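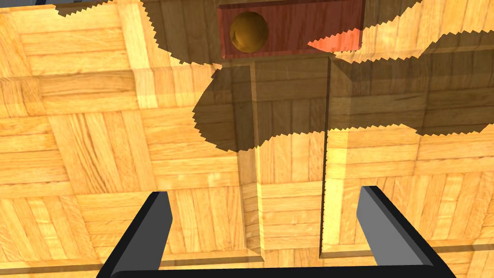 Delphine Aucoin
List moderator and unpaid indexer, Remedy History List

Re: [remedy-hist] Was Zason ever a real medicine?

Sorry for the slow answer. I wanted to go back through the Karagiannis boxes before putting my foot in it, and the boxes are stored where the heat doesn't reach.

A member wrote in October:

> My great-grandmother swore by Zason Bitters and lived to a
> great age. I have one empty bottle and half a label. The label
> says it was good for the liver, the nerves, "female weakness"
> and hog cholera. Two questions. Was there ever a doctor behind
> it, as the family always said? And is there any chance the
> formula did something useful, and was pushed off the market
> because it was cheap and it worked?
>
> I would also like to know what the hogs thought.

Taking the doctor first. The early Zason almanacs say the formula came from "a physician of Flititz" who had treated the crowned heads of Europe and then, for reasons not given, moved to Ohio to sell bitters by mail. I have looked for him in the medical directories for the right years and he isn't there. That doesn't settle it. Plenty of people doctored without ever landing in a directory, and some of them were better at it than the ones who did. But the portrait of him in the first almanac is the same engraving that the Plomura Company used for its own founder on a corn plaster tin. Either the two men were twins or somebody got a deal on the printing block.

As for the formula, we have three versions, and they don't agree. The order book lists gentian, orange peel, cascara and "spirit." A later sheet drops the cascara, possibly after complaints from customers who lived far from the outhouse. The last one adds iron and a good deal of sugar. All three come out to 20 percent alcohol, so the strength of the stuff was the one thing the firm never got careless about. A dollar a bottle at the start, 50 cents by the end.

So did it do something? Sure. Gentian is bitter and people have taken it before meals for centuries. Cascara does exactly what it says it does. And a wineglass of anything that strong, three times a day, will take the edge off your nerves, especially if you have signed the temperance pledge and this is the only drink in the house. I say this with affection. I have a great-aunt in the same category.

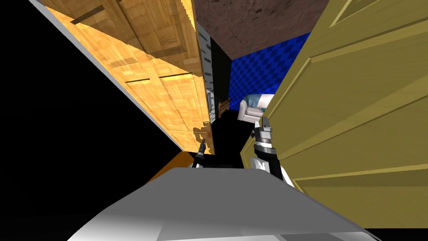

Whether it cured anybody is where the testimonials come in, and I have now indexed all of them, which is how I spent most of the winter. There are 1,534 letters in the collection. Before anyone asks, these are the letters the company received, and the ones it printed are a much smaller pile. I compared the two. Of the letters that made it into the almanacs, 337 can be matched to an original, and a depressing number were improved on the way to the printer. "I feel some better" becomes "I am a new woman." One man wrote to say his cough was gone but so was his wife, and they kept the first half.

I found no sign that Zason was pushed off the market for working too well. I know this theory is dear to several people here and I'm not going to sneer at it, having believed a few like it myself. There are cases in the history of medicine where something useful got shoved aside by people with better lawyers. I just can't make this one of them. The correspondence shows the firm was asked to put the alcohol on the label, did so, and watched orders from its most loyal counties fall off a cliff. Then Plomura bought the name and used it for a shoe polish.

The hogs left no letters. There is one note from a farmer who dosed his whole herd and reported that they "stood about looking pleased." He doesn't say if they lived, and he did not reorder.

If the original poster still has that half label, please tell us whether the border is plain or has the little wheat sheaves. Wheat sheaves would mean the cascara version, and I'd love a scan for the index. Don't soak the bottle to clean it until you have done that, and please don't drink anything that's still in the neck. (Yes, we had one. He was fine. He said it tasted like orange peel and regret.)

Two bits of list business while I have you. The index is a plain spreadsheet, sorted by county and then by complaint, and I'll send it to anyone who writes to me off-list. And please trim the quoted text when you reply – the last thread on mercury pills reached me with the entire digest attached four times over, and some of us are still reading this on a phone.

Delphine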